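Saturday, February 17, 2024. A few posts on the Mirnix stop fault, since people keep asking me and the official version is two lines long.

**1/** The official version: "An unplanned motion event was resolved by a software update." I've read that sentence many times now. It doesn't say what moved, how far, or who was standing there.

**2/** What moved was the wrist. Bok-nam Ra hit the stop on the pendant and the arm kept turning. The joint was supposed to hold where it was. It went another 2 degrees and then sagged onto the table. No one got hurt. She had her hand on the cutting board a minute earlier.

**3/** Two degrees sounds like nothing. At the wrist, maybe it is. Put the same two degrees at the shoulder with the arm stretched out and you get a good shove at the far end, and if there's a blade in the gripper I'd like to know about it first. 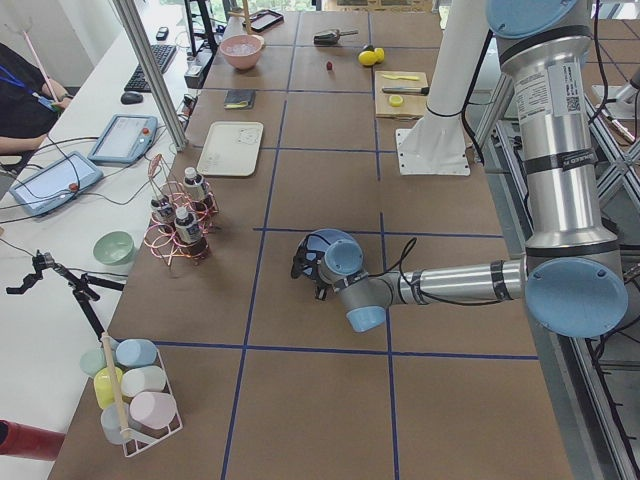

**4/** My problem is with the log, and with how much everybody trusts it. Podard's tool says the stop signal arrived and the brake closed 180 milliseconds later. Fine. But the log is written by the same controller that we think was late. There are two pendants on that side desk, each with its own red button, one lying behind the other on the desk, and the log has a single line that says "stop." Which button? I asked. The answer was "either."

**5/** Either is not good enough for me. If one of them is slow and the other is fine, you can test all day with the fine one and go home happy.

**6/** Wenjie Wei did the sensible thing and ran the test again by hand. 249 stops, no late ones. He thinks the update fixed it. I think he may be right, and I also think we never made it fail on purpose with the old version, so we don't know what we fixed.

**7/** Somebody from Mader replied that a fault this rare is "within expectations." Whose? I went through the manual we got in August and there's no number in it for how often a stop is allowed to be late. I'd have guessed never.

**8/** Also, the sag. The update notes talk about timing and only timing. A brake that closes on time and still lets the joint drop is a different fault, and that one is probably metal – a worn disk, a bad spring, I don't know. Nobody has opened it up.

**9/** What I've asked for: put the old version back on, keep people away from the table, and stop it from each pendant in turn until it misbehaves. Then take the cover off the wrist and look at the brake.

**10/** Pop (the vendor's support desk, yes, that's the name) says opening the wrist voids the warranty. They also say they can't look at it remotely. So that's where the ticket sits.

**11/** To the person asking if I'd work next to it today: with the arm powered down, sure. With it powered up and me reaching for something on the table – no, and I've told Bok-nam the same. I'll post again when someone has had the cover off.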